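Wadier kitchen and prep team, notes from the monthly catch-up
10/02/2020

Who was there: Ludmila Zeman (running it), Kazimír Kuruc, Lenka Beneš, Dušan Holub, and me, Zdislava Halás, typing as fast as I can. Two of the dish crew came in for the second half.

Last month's notes: fine, except Dušan says he never agreed to clean the walk-in alone. I've fixed it. He agreed to clean it with Kazimír.

1. Where we are with the arm

Kazimír gave the update (he's been spending his mornings at the practice table, so he's the one to ask). The arm is still working with the practice dishes and the toy fruit, and it stays that way until Ludmila signs off on moving it to the tray return. He has been setting the table differently every run, because Etberg, who sold us the thing, want lots of variety before they'll change any settings. We've logged 953 runs so far and they'd like 2000 before the next visit. Lenka asked who is going to do the other half. Good question! We came back to it under item 3.

Bottles are the big topic. Kazimír likes the ketchup bottle as a test because it's tall, slippery and a completely different shape from a mug. Dušan thinks we should be testing with half-empty ones too, the way they come back from the dining room, and I'm with him on that. Kazimír will add it to the run sheet.

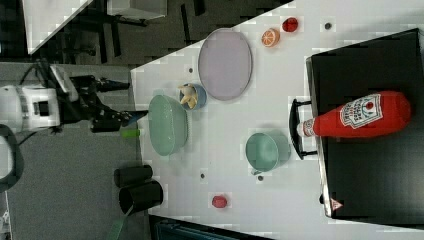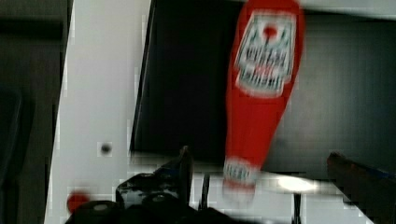

Practice table, ketchup bottle and black tray. The second one is the wrist camera's view.

Lenka wanted to know if a blurry picture from the wrist matters. Kazimír says some blur is normal when things are moving, but he'll ask Etberg about it anyway and tell us what they say. He'd also like better light over the table, and Ludmila told him to try the lamp from the old office before she buys anything. Up to $400 if the lamp is no good.

2. What happens to the jobs

This took most of the hour, and I'm glad it did. Ludmila said it plainly: no one's hours get cut this year because of the arm. Lenka asked if we could have that in writing from Rinduda (for the newer people, head office is just a name on the paycheck, and they'd feel better seeing it on paper). Ludmila will ask them this week and post the answer by the time clock.

I said my piece too. I've sorted trays for a long time and my wrists would love a break, but I do worry that we end up standing next to a machine all shift waiting for it to need us. That's a duller job than the one I've got. Kazimír said mornings at the table can be slow, and he gets through them with the radio, but he does like working out why a grab went wrong. Dušan pointed out that Kazimír likes that kind of thing and the rest of us may not. Fair!

One of the dish crew asked if the people who learn to run the arm get paid more. Ludmila doesn't know yet. She wrote it down, and I'm writing it down here as well so it doesn't get lost.

3. Sharing out the practice runs

We agreed to rotate. Everyone who wants a turn gets two mornings with Kazimír first, then does it alone with him nearby. Lenka and I are up next, Dušan after that. It's voluntary, and Ludmila said so twice. Runs will be in paid time and someone covers your station, so please don't squeeze them into your break (you know who you are).

Put the dishes and fruit back in the bin under the shelf when you finish. Start time is 9, once breakfast is cleared.

4. Other stuff

The Polák delivery keeps coming to the wrong door. Dušan will call them again.

Aprons: the new ones run small. Give Lenka your size if you want to swap.

Ludmila asked for vacation dates for August early this year, especially if you want the first half.

To do
Ludmila: letter from Rinduda about hours, question about pay for arm work
Kazimír: half-empty bottles on the run sheet, lamp, ask Etberg about the blur
Lenka: apron sizes
Dušan: Polák, and the walk-in (with Kazimír!)
Me: type this up and put a copy in the break room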